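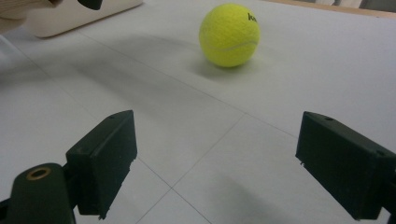

The Winter Ladder Is Open, and So Is the Argument About It

Sign-up for the winter tennis ladder closes on Fri 30 November at nine in the evening, when the sheet comes down from the board by the drinks machine. If your name is on it in pencil, please go over it in pen. Last winter three pencil entries faded to the point where one player was listed for two months as "M".

For those who joined over the summer, the ladder works like this. Everyone gets a rung. You may challenge anyone up to 2 rungs above you, and they have ten days to play you or lose the rung. If you win, you swap places. If you lose, you stay put and must wait a week before bothering the same person again. There are no finals and no trophy. There was a trophy once, a pewter thing with a lid, but it went home with a winner who moved to Jatberg and has not felt the need to write.

We had 42 names last year, our biggest ladder yet, and 209 matches were recorded between the first week and the thaw. The recorded part is important. Plenty more were played and then left to memory, and memory in this club is generous to whoever is telling the story. Scores go in the blue folder on the night. A text message to a friend is not a score. Neither is a look.

Now, the hall. We're back at Brusirgate on the two indoor courts, with the same hours as before: weekday evenings from six, and Saturday mornings until noon, when the badminton people arrive with their poles and their expressions. The heating was serviced in October. It now has two settings where it used to have one, and both of them are the old one. Bring a layer you don't mind taking off and a second layer you do.

The far court still has the dip near the left service line. We have reported it again. Until something is done, the house rule stands: a ball that dies in the dip is replayed if both players agree it was the dip, and counts if they don't. Long-time members will notice that this rule rewards the less honest player. Suggestions for a better one are welcome, as they have been since the dip appeared.

Balls. The price of a tube has gone up again, so the ladder fee is now 13 dollars for the season, which covers new balls for your first two matches and a share of the practice hopper after that. The hopper has been sorted. Anything that no longer bounced above the knee has gone to the dog shelter on the Flilotis road, where standards are lower and enthusiasm is higher. If you open a new tube for a match, both players leave the balls in the hopper afterward. They don't go home in a bag pocket. Mathematically, somebody's garage is very well stocked.

A word about challenges. Every year we get the same complaint, that the people near the top are hard to pin down. They have work trips and sore elbows, and one of them had a kitchen being put in that took longer than most cathedrals. From this season a challenge goes on the board in writing, with the date, and the ten days run from then. Injuries stop the clock. Kitchens don't.

At the other end of the ladder, please don't be shy. The bottom ten rungs had the closest matches all winter and by a wide margin the most laughing, some of it audible from the parking lot. If you learned to serve in June, you'll find company. New players start in the lower third unless they ask otherwise, and those who ask otherwise usually ask to come back down by Christmas.

The Rusu match is on again, too. Their club comes to us this time, six singles and three doubles, on a Saturday in January still to be settled. They beat us last year and were very nice about it, which was hard to take. We will need a team, a few people to keep score, and soup. The soup was the one area in which we were clearly ahead, and we'd like to hold on to that.

Small things to finish:

Court shoes only, with clean soles. The hall manager has started checking and isn't embarrassed to ask you to lift a foot.

The light switch for court two is the one labeled court one. The label has been corrected several times, by several people, an even number of times in all.

There is a single gray glove in lost property, along with a racket cover, two water bottles and a paperback with the last chapter missing. All of it goes to the thrift store after New Year.

If you can't find a partner for a practice hour, write your name and evening on the lower half of the board. Check it again the next day. Several people last season wrote on it, never looked back, and were stood waiting for by strangers.

Fees go in the tin or by transfer, with your name on the transfer, please.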